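March 16, 2022

Frogged the left sleeve again. All of it, right back to the cuff, sitting on the stairs with a cup of tea going cold because the stairs have the best light at that time of day and I wanted to see what I was doing before I ruined it further. The Drurine is a lovely pattern and I will defend it to anyone, but whoever wrote the sleeve increases had a very relaxed attitude to commas. "Increase each end of next and every following sixth row until sleeve measures, then eighth." Measures what?! Then eighth what?

I read it out loud in three different voices and it made no more sense in any of them.

Anyway, the body is done, and I'm pleased with the body. I cast on in January, when it was dark by tea time and there was nothing on telly, and I told myself it would be ready for the cold weather. Well, the daffodils are out. It will be ready for the cold weather, just the next lot. 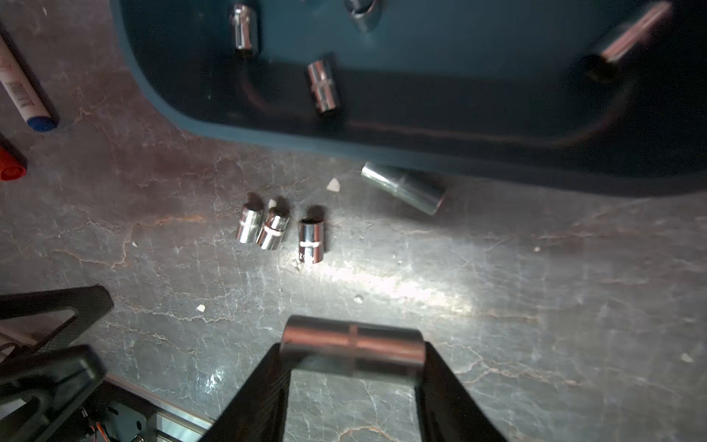 I did the last of the yoke on Sunday night and laid it on the bed to look at it, and the colours do that thing I hoped they would, where the moss green stops looking like school uniform and starts looking like proper moss. I'd been a bit worried. On the ball it was quite a flat green and I nearly sent it back. The wool is Leinonen, the slightly scratchy one, not the soft one everybody goes on about. I tried the soft one for a hat and it pilled before I'd got it home from its first outing. The scratchy one smells of sheep when you steam it, and I like that more than I'd admit at work.

I bought 5 balls of the green and I now think I should have bought another. This has been nagging at me since the weekend. I weighed what was left on the kitchen scales (took the flour out first, mostly) and tried to work out whether two sleeves and a neckband would come out of it. The pattern says 300 grams of the main colour for my size, but the pattern also says "sleeve measures, then eighth", so I'm not hanging my hat on it. If I run short I could do the neckband in the cream. Or both cuffs and the neckband in the cream, so it looks as if I meant it. I rather like that idea now I've written it down. The trouble is I've already done one cuff in green and I'd have to snip it off and knit downwards, and the last time I snipped anything I had to go and lie down afterwards.

The row counter has been another saga. I was using Unitz on my phone, and it's fine until your thumb catches the screen and it adds on a row without telling you. It said 91 this afternoon when I was nowhere near. So I've gone back to a pencil and the back of an envelope, little gates of lines like a prisoner, and it's miles better. Plus I can write rude remarks beside the gates.
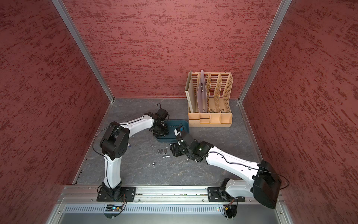
Is it all right to wash the pieces before sewing them up?

Washing first is the better way round, as the wool relaxes and the edges lie flat, and you find out the true size while you can still change something.

I copied that out from the inside cover of the old knitting book and stuck it here so I stop looking it up. I did the back and front in the bath on Saturday with a drop of Fondix, which is supposed to be for delicates and smells faintly of pears. The water went a bit green and I had a wobble, but the cream stayed cream, thank goodness. Then it was rolled in a towel and trodden on, which is my favourite bit by a long way, and pinned out on the spare room floor with the door shut. It grew! Only a little in the width, but a good bit in the length, so the sleeves can be shorter than I thought, so perhaps there is enough green after all. I keep going round and round on this.

Knitting group was quiet last night. Half of them have gone over to crochet and the table was all little yellow chicks for Easter, one after another. I did get some sensible advice on the sleeve, namely to ignore the wording, draw the thing out on squared paper and knit the drawing. So that's this evening's job. I've got the paper and I've sharpened the pencil, and I've moved the good lamp in from the bedroom.

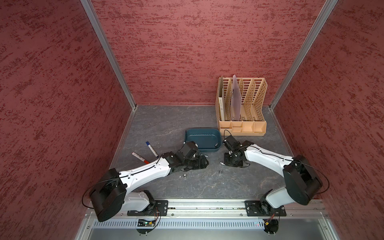

Two arms, red walls and plenty of bits and pieces on the grey.

Later. Drew it out. I get a perfectly sensible sleeve if I take the sixth rows up to the elbow and switch to eighths after that, and by my adding up there are almost 1274 stitches between the cuff and the elbow, so I can have that much done by the end of the week if I stay off the phone. Picked the cuff stitches back up without dropping any. Did four rows, green, then ran out of tea and stopped. Must ring the wool shop in the morning and ask if they've still got the same dye lot.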